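May 15, 2026

Rain until noon, then clearing. Barometer rising since breakfast. Indoor humidity in the back room read 50 percent at seven and had not moved by lunch, so the dehumidifier is either holding or doing nothing, and I will need a second meter to tell which.

Spent the morning on the Borner clock. The movement came back from Nasudside on Tuesday with the mainspring replaced and the second arbor bushed, and a slip saying it had been run on the test stand for 5 days. No rate was given on the slip. I called and was told the rate was "good," which is not a rate. I have started my own log.

Method is the same as for the last one. Case on the wall bracket, leveled front to back first and then side to side, pendulum hung, crutch checked for rub. The beat was uneven by ear, a long tick and a short tock. Bent the crutch a hair to the left, too far, bent it back half as much. After the third try it sounded even. I left the dial off so I could watch the escape wheel. Drop looks equal on both pallets. There is still some end shake on the center arbor that I would have taken out if it were my bench, but it was like that before and the clock ran.

Set to the time signal at 10:15. At 4:15 it was 28 seconds slow. That is a large error, though expected with the rating nut where Nasudside left it, near the bottom of its thread. Raised the nut one full turn. Will read again at 10:15 tonight and not touch it in between. In October, with the old spring, I kept adjusting it every couple of hours and ended up with two pages of numbers that could not be used for anything.

Oil: Kinoshita light on the train pivots, the heavier grade on the spring and the winding click. The bottle of light is close to empty. Ordered another from Dundton along with a pack of pegwood and two suspension springs, 427 on the order form, whatever that number refers to. Delivery is by the end of next week. The suspension spring now fitted has a slight kink near the top block. It passes for now but I would not trust a long rating run to it.

The case is the slower job. The old finish on the door has gone cloudy along the lower rail, and there is a repair to the left side molding where a former owner used the wrong glue and far too much of it. Softened it with warm water and a palette knife and got most of it off. The molding came away in one piece. The joint underneath is clean, and hide glue should do it tomorrow if the room stays at this temperature.
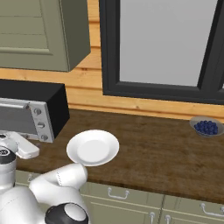

The color of the case is still undecided. My notes have it down as "medium brown," which I wrote under a desk lamp and which covers half the lumber in the state. I would like the stain to go no darker than the counter, where the grain and the faint streaks still show through the dark brown, and no more orange than the planks on the wall behind it. Three test strips are drying on the underside of the backboard — two from the old can, one cut by half with spirits. The thinned one looks closest so far, but it has not been sealed, and sealing always takes it down a shade.

Sealed one end of each strip at 6:30. Brushed, no sanding between. Will compare in daylight.

Also rewrote the label for the weights drawer, sharpened the small graver, and found the missing hand nut in the cuff of my work pants. Threaded it onto the center arbor finger tight so it stays with the clock.

10:15 reading: 3 seconds slow over the six hours since the adjustment. A quarter turn up, perhaps less. I gave it an eighth and wrote down the position of the mark on the nut. Next reading at 10:15 tomorrow morning. Wound fully before bed, both hands off the case.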